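Linen Folders and Finishers, Part-Time (4 openings)

Collov Linen Service, Brullden site
Reports to: Mirjam Egger, finishing room lead
Hours: 20 to 28 per week, early or late shift
Start: July

About the job

Collov washes and finishes small linen for restaurants, dental offices, day spas and two hotels. We are hiring four part-time people for the folding tables. You will take clean, dry pieces from the cart, check them, fold them to the customer's size and stack them for packing. Most of what we handle is white: hand towels, napkins, bar cloths and light mesh fabric. Large sheets and tablecloths are done by another crew and are not part of this job.

You do not need laundry experience. New hires spend their first two weeks paired with someone who already works in finishing, and training hours are paid at the full rate.

What you will do

Lay each piece flat on the table and smooth it before the first fold.
Check both sides for stains, holes, pulled threads and loose hems. Set rejects in the gray bin with a tag.
Fold to the card for that customer. Cards hang at the end of each row. If a card is missing, ask before you start the batch.
Keep any label or tab on the side the card shows.
Tie finished stacks and write the batch number on the slip.
Wipe the table down between customers.

The work surface

Folding is done on light wood-grain tabletops. A towel or napkin has to lie square before it is folded. Mesh is lighter and shifts easily, so we start from a hemmed corner and work outward. 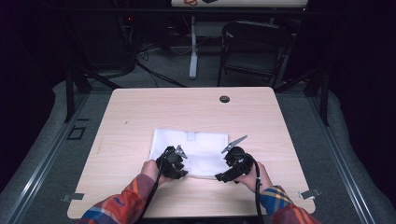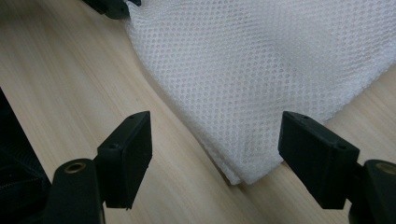
What we are looking for

You can stand for most of a shift and lift up to 35 pounds, with a cart or a second person for anything heavier.
You can see small marks on white cloth under normal indoor light. Glasses are fine.
You are comfortable repeating the same task and keeping it neat through the last hour.
You can read a short instruction card in English. Veronika Bühler at the Brullden site also gives training in German.
You are at least 18.

Helpful but not required: work in a hotel laundry, alterations, retail stockroom or hospital supply.

Please do not wear perfume or hand lotion on shift. Both can mark the linen. Rings with raised stones need to come off at the table. Lockers are provided.

Shifts

Early: 6:00 a.m. to 11:00 a.m.
Late: 1:00 p.m. to 6:00 p.m.

Tell us which one you want. We try not to move people between shifts, and any change is agreed with you first. There is one paid 15-minute break in each shift.

Pay and benefits

Starting pay is $18.40 an hour, going to $19.25 after 90 days. Part-time staff earn paid sick time from the first day. Work shirts are supplied and washed here. Parking is free, and the 65 bus stops across the street.

How to apply

Send a short note with your name, phone number, preferred shift and earliest start date. A resume is welcome but you can apply without one. Mail it or drop it off at the front office, Collov Linen Service, 1009 Drudetness Road, Suite 204, Brullden. Mark the envelope "Folding, ref. 357."

Othmane Ezzat in the front office will call to set up a visit. Plan on 45 minutes, including a paid folding trial. Wear closed shoes and bring a photo ID.

If you need an adjustment for the visit or for the job itself, such as a stool or a different table height, mention it in your note or when Othmane calls.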